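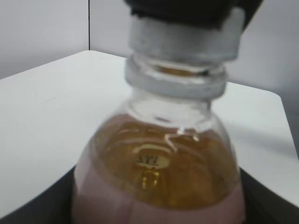

3 min read

Third night on the capping cell at Bremholm and I still hadn't found the slip. Pads swapped. Torque down to 16, back up to 26. Grey cap sitting on the neck, gold stuff in the bottle below, gripper right over it, and me with my finger on the jog button like an idiot. Kendau said new wrist bearing. Kendau always said new wrist bearing.

I wiped the pads agian. Reset zero. Six clicks down, slow.

The old arm gave its little hum, the one from June, before the move. Loose collar! Had to be. I went for the hex key and the lights on the Ruvonine panel went green on thier own.

I hadn't touched it.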